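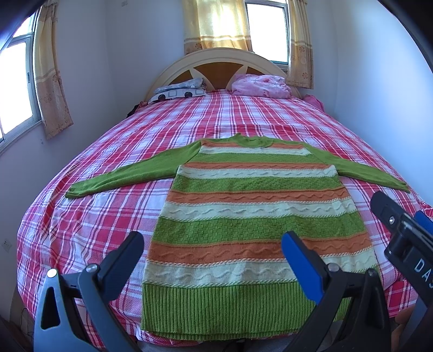 Jersey de punto a rayas, verde y naranja.

Foro > Economía y política > Internacional
Tema: El crédito de Pleritz al puerto de Ekwueme

tarambana_77
Abro hilo porque llevo dos días leyendo que esto es una gran noticia y no la veo por ninguna parte. El banco de desarrollo Pleritz va a prestar 400 millones a la autoridad portuaria de Ekwueme, a 15 años, con dos de carencia. Garantiza el Estado. El comunicado habla de "confianza de los inversores" cuatro veces y del tipo de interés ninguna. ¿Alguien ha visto el contrato? Yo he buscado y solo encuentro la nota de prensa.

lubina_salvaje
El contrato no está publicado. En marzo dijeron que lo colgarían "tras la firma". Ya está firmado.

Mendaro
A ver, tampoco es raro. Casi ningún banco de este tipo publica el contrato completo, publican una ficha. Antes de sacar la guillotina esperaría un par de semanas. El puerto lo necesitan, eso no lo discute nadie que haya visto las colas de barcos fondeados fuera.

tarambana_77
Que necesiten un puerto no quiere decir que necesiten ESTE préstamo. Son dos preguntas distintas y el comunicado las mezcla.

perezgil
Mendaro, la ficha tampoco está. Y lo que sí está es la entrevista de Oskari Savolainen, el vicepresidente de Pleritz, donde le preguntan tres veces por las sanciones y tres veces contesta que el banco "cumple la normativa aplicable". Vale. ¿Cuál? Si la mitad de los bancos que mueven dólares no quieren tocar un pago que venga de Ekwueme, me gustaría saber por dónde va a entrar el dinero.

Mendaro
Por Werkcombe, lo pone en el segundo párrafo. Es la cámara de compensación que montaron para esto, en otra divisa.

perezgil
Sí, Werkcombe, que según su propia memoria no ha liquidado todavía ninguna operación por encima de los 2 millones. Ahora le van a pasar 400. Suerte.

carmela_r
Entro poco en este subforo pero trabajé años en seguros de carga y aquí falta una pieza. Da igual que el banco preste si luego las aseguradoras no cubren la escala. Un muelle nuevo sin cobertura es un aparcamiento muy caro. ¿Se sabe algo de eso?

lubina_salvaje
Nada que yo haya leído. La ministra, Nneka Akinola, dijo que había "conversaciones avanzadas". No dijo con quién.

Mendaro
Os leo y parece que preferís que no se haga nada. La alternativa es que siga todo entrando por carretera desde Ama, con los camiones parados en la frontera y los precios que eso trae. El puerto da 3,000 empleos directos según el estudio. Aunque fueran la mitad, en esa zona es muchísimo.

tarambana_77
¿Qué estudio? Lo pregunto en serio. El único que he localizado lo encargó la autoridad portuaria, o sea, quien recibe el dinero. Y cuenta los puestos de la obra junto con los permanentes, página 9. Cuando se acabe la obra, a ver cuántos quedan.

Mendaro
Vale, lo de la página 9 no lo había visto. Te lo compro a medias. Sigo pensando que el proyecto es bueno y que el problema es cómo lo han contado.

perezgil
Pues yo creo que el problema es la garantía. Si el puerto no paga, paga el presupuesto del país, y eso con la deuda que ya llevan. Pleritz no arriesga casi nada y por eso Savolainen sale tan tranquilo en las entrevistas.

carmela_r
Algo arriesga. Si le cierran la financiación en los mercados por meterse ahí, le sale más caro que el préstamo entero. Yo por eso no me acabo de creer que el primer desembolso llegue este año. Firmar es gratis.

lubina_salvaje
Eso mismo pienso yo. ¿Hay calendario de desembolsos?

tarambana_77
En la nota solo pone "por fases". He escrito al correo de prensa de Pleritz pidiendo el calendario, el tipo y la ficha. Si contestan lo pego aquí tal cual.

Mendaro
Pregúntales también por el seguro, ya que estás.

tarambana_77
Añadido en un segundo correo. De momento, respuesta automática.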